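The cutlery drawer, finally

Quick one tonight because I have to be up at stupid o'clock. But I said in January I'd sort the cutlery drawer before we moved the last boxes over from Flarkgate and, well. Did it. Sort of.

Background for anyone new: the old kitchen had one drawer. One. Everything went in it. Forks, batteries, the good scissors, takeout menus from Kermani, a key to I don't know what. When we packed up I just tipped the whole drawer into a bag and wrote DRAWER on it. That bag has been sitting by the radiator ever since, looking at me.

So I tipped it out again. Big white table, all the bins lined up along the back, and a rule I stole from Roel Nijs, who did his whole kitchen last summer and has been unbearable about it: pick up, decide, put down. No "maybe" pile. (I had a maybe pile.)

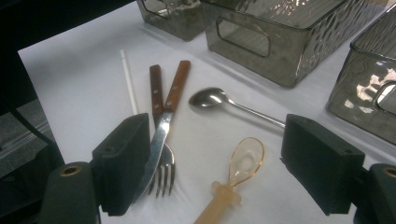
Wood handles, plain steel, one straw. Early on.

The wood-handled ones are the ones I care about. They were my aunt's, from the house in Stirkska, and there used to be a full set plus a bread knife. They can't go in the dishwasher, which is why everyone in this house avoids them, which is why they always end up at the bottom of the drawer under the whisk. I want them in their own bin, at the front, where I'll use them. Bit of oil on the handles every so often. I keep saying that.

Steel spoons: easy. All stay. You can never have enough spoons, they vanish. I bought 20 when we first moved in together and I'd like to know where they went.

Plastic was harder. We have so much of it, picnic stuff, party stuff, things that came home in lunch bags. My thinking was, keep enough for the park and let the rest go. Then I'd pick one up and think oh but that's a nice color.
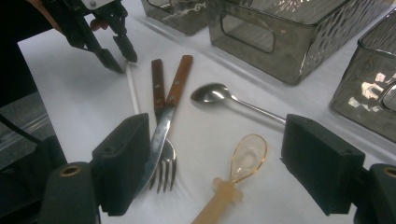

and that is how an hour goes. I did get stricter after tea. Anything cracked, out. Anything with that chewed look, out. If it doesn't have a job it doesn't get a bin. Two bags for the charity shop by the end, which isn't bad for one drawer, and only a small argument about the melon baller.

About the bins, as a couple of you asked last time. The gray see-through ones are from Pimora, 9 each, and I like them more than I expected. You can tell what's inside without it looking messy from across the room. They do show every fingerprint. Wipe with a dry cloth, not a wet one, wet leaves streaks and then you're doing it twice.

The straws and other long thin bits were the last job. They don't lie flat in anything, they slide under the forks and you find them months later. I've gone for putting them in something big and clear. Looks a bit like a dentist's but I can see when we're running out. Might swap it for a jar if I find one wiht a wide enough neck.

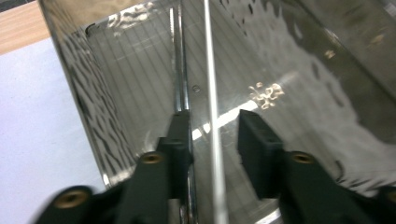
Still to do

Drawer liner. Have measured it twice and got two differnt numbers, so third time tomorrow.

The knife block. Don't ask.

Labels? Roel says labels. I say we all know what a fork looks like.

Also if anyone knows how to get old sticker glue off a wooden handle without wrecking the wood, please comment, I've been picking at it with a thumbnail. Right, bed.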